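otthorpe-stay-rules データカード

連泊割引と宿泊プランの「ただし書き」を集めた、あまり華のないデータセット 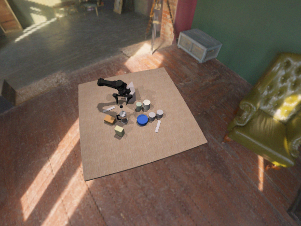

図1 褐色のマット上のロボットアームと、円柱などの単純な形状(CGレンダリング)

概要

ホテルの連泊プランには、たいてい二つの顔があります。大きな文字で「泊まるほどお得」と書かれた顔と、その下に小さな文字で続く「除外日あり」の顔です。このデータセットが集めているのは後者です。

収録しているのは、架け橋となる予約エンジン Vorkeck から書き出した宿泊プランの規約文と、それを人手で構造化したラベルです。対象は Otthorpe の宿泊施設が出した連泊、早割、直前割、朝食付きの各プラン。海の見える部屋の写真も、プールサイドの夕焼けも入っていません。旅情を求めて来た方は、どうぞ引き返してください。

ファイル構成

plans.csv プラン本体。1行が1プランです。
clauses.jsonl 規約文を条項ごとに切り分けたもの。
labels.csv 条項に付けたラベル。
glossary.txt 用語集。「特別室」と「スペシャルルーム」と「特別なお部屋」がそれぞれ別の部屋だった件は、ここに記録してあります。

文字コードはすべてUTF-8、改行はLFです。表計算ソフトで開くと plan_id の先頭のゼロが消えます。消えたまま保存して送り返すのはやめてください。

主な項目

plan_id プランの識別子。文字列として読み込むこと。
property_code 施設コード。施設名は含みません。
min_nights 割引が効き始める最低泊数。最小値は2です。1泊を「連泊」と呼んだプランもありましたが、話し合いの末に外しました。
discount_type 率引き、定額引き、無料泊、特典のみ、のいずれか。
blackout_text 除外日の原文。「繁忙期」とだけ書いてあるものは、そのまま「繁忙期」です。いつなのかは施設の胸の内にあります。
refundable 返金の可否。yes、no、partial の三値。
perk_text 特典の原文。ウェルカムドリンクが圧倒的に強い項目です。
source_lang 規約の原文言語。

ラベルの付け方

条項ごとに9種類のラベルから一つを選びます。割引条件、除外日、取消、支払、人数、年齢、食事、特典、その他。二つにまたがる条項は、読点の位置で切ってから付け直しました。切れない条項は「その他」に入ります。「その他」の部屋はいつも満室です。

最初の版のラベルは Daiane Trindade が付け、Latrice Quintanilla が別に付け直しました。食い違った条項は火曜の打ち合わせで一件ずつ決めています。いちばん長引いたのは「お子様は添い寝無料(枕は有料)」を年齢とするか支払とするかで、結果は支払です。議事録には枕についての記述が2ページあります。

品質確認では、毎回100件の条項を無作為に抜き出して原文と突き合わせています。直した箇所は CHANGES.txt に残します。直したものを元に戻した箇所も、同じく残します。

想定している使い方

規約文の自動分類、プラン比較画面の試作、除外条件の抽出などに向いています。多言語の規約を並べ、訳文から条件がこぼれ落ちていないかを調べる用途にも使えます。姉妹プロジェクトの Brorel では、予約確認メールの要約にこの条項ラベルを使っています。要約のほうが原文より長くなる不具合は、Brorel 側に報告してください。

向いていない使い方

実際の宿泊料金の予測には使えません。料金そのものを収録していないためです。割引率の列はありますが、何から割り引いたのかは規約文を読んでもわからないことが多く、これはデータの欠損ではなく文体の問題だと考えています。

旅行者への案内にそのまま流用することも避けてください。終了したプランが混ざっています。存在しない無料の3泊目を求めてフロントに立つのは、長旅のあとではかなりつらいものです。

既知の問題

「期間限定」と書かれたプランのうち、期間の記載がないものがあります。valid_to は空欄にしました。

Olmedo 地区の施設は、チェックアウト時刻を食事の条項に書く癖があります。「朝食は正午のご出発まで」という一文が何を約束しているのか、まだ結論が出ていません。暫定的に食事です。

3月の更新で「連泊清掃なし」を特典から支払へ移しました。清掃をしないことは特典か、という問い合わせが来たからです。旧版のラベルで学習したモデルは、今でもこれを特典だと言い張ります。

ポルトガル語の規約で、小数点のコンマを区切り文字と読み違えた行が残っています。見つけたら plan_id を添えて知らせてください。

個人情報

予約者の氏名、連絡先、宿泊履歴は含みません。規約文に担当者名が書かれていた場合は「[担当]」に置き換えました。施設の飼い猫の名前は残してあります。

利用条件

研究と教育の目的であれば、無償で利用できます。再配布の際はこのデータカードを同梱し、ラベルを変更したときはその旨を明記してください。商用利用は事前にご相談ください。なお、この利用条件に除外日はありません。

問い合わせ

課題管理ページに、件名の先頭へ [stay-rules] を付けて投稿してください。ラベルについては Trindade、変換スクリプトについては Quintanilla が返信します。枕の件は受け付けを終了しました。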